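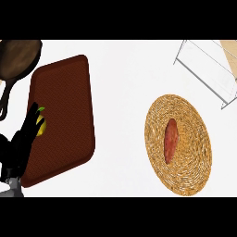 *Yellow fruit at the tray, sweet potato on the straw mat. One of the simulated layouts for our prep table.*

# Sharing a prep kitchen with a robot arm: tips from the bench

March 2022

I run the morning prep at Pallent, a lunch kitchen that sends out 80 boxed meals on a normal day, and since February we've had a robot hand working the sorting end of the long table. It picks produce up and puts it where it's told. That's pretty much the whole job! But it has changed how the rest of us set up, clean up and even where we stand, and I've had enough people from other kitchens ask me about it that I figured I'd write down what we do now.

Most of these will help you even if the only hands in your kitchen are your own.

## Plan the table on screen first

Ivan Levchenko, who set ours up, builds every new layout in the simulator before we move a single thing (the picture up top is one of those). I thought this was a fussy extra step. Then I watched him try five versions of the same table in the time it takes me to peel a bag of carrots, and I came around fast.

You can do the poor man's version with paper. Cut out shapes for your trays and boards, slide them around on a big sheet, and pretend to reach for things. I did this for my own kitchen at home and ended up moving the knife block after nine years.

## Give every food a landing spot

We used to pile everything in the middle and grab. Now each item gets its own tray or mat and it stays there. A tray with a raised lip is great for lemons, apples and anything else that likes to roll. Long lumpy things such as sweet potatoes do fine on a round woven mat. The coils hold them still pretty well, and the mat lifts right off when you wipe down.

Shake woven mats out over the sink at the end of the shift. Dirt gets in between the rings and if you leave it you'll be picking at it with a toothbrush. Ask me how I spent my second week.

## Leave a gap

Keep a strip of clear table between your two groups of things. Mine is two hand widths. You need somewhere to set down the thing you picked up by mistake, and you need somewhere for a second person to lean in. Before the arm came we filled every inch, and Liudmyla Kobzar and I were forever bumping elbows over the onions.

## Park the heavy pan in a corner

Cast iron goes at the back corner, handle running along the side of the table and never poking out over the front. We were sloppy about it for years. A skillet is also a pain to shift once the table is loaded, so put it down first and build the rest around it.

While I'm on skillets: if the inside looks patchy, scrub it with coarse salt and a splash of oil, wipe it out, and warm it on a low burner until it's good and dry. Thin coats of oil only. A thick coat goes sticky and you'll be starting over.

## Clear bins: mark the edges

I love a see-through bin because I can tell at a glance what's running low. On a white table, though, an empty one is hard to spot, and I've knocked more than one on the floor. A strip of colored tape along the rim fixes it. Pick one color for raw and one for washed while you're at it.

## Write down the boring numbers

Liudmyla keeps the log, and last month's count was 2,147 items sorted by the arm. I didn't care about the total much. What I did care about was her column for stops, where she wrote down what was on the table each time someone had to step in. Nearly all of them came down to us putting something in the wrong place, me included (mostly me, fine).

A notebook on a string works. Put down the time and what went wrong, and read it back at the end of the week.

## What it means for the people

Nobody on our crew lost hours, and I asked about that before I agreed to anything. Sorting used to eat the first part of my morning and my wrists hurt by ten. Now I start on sauces right away, and Liudmyla has moved over to checking quality and running the table, with a bump in pay that took two meetings to get. If your boss is bringing in a machine, have that talk early - it's a lot harder once the thing is bolted down.

There are parts I don't love. We used to chat through the sorting, all of us around one pile, and that's gone. So now we take our coffee together at the big sink, ten minutes, and it's on the schedule so it can't get bumped.

Also, agree on one person who starts and stops the machine each shift, and write the name on the whiteboard. Hands stay off the table until that person says it's stopped. We wipe down after that, trays first, then the mats, then the top, and the skillet goes back on its hook last.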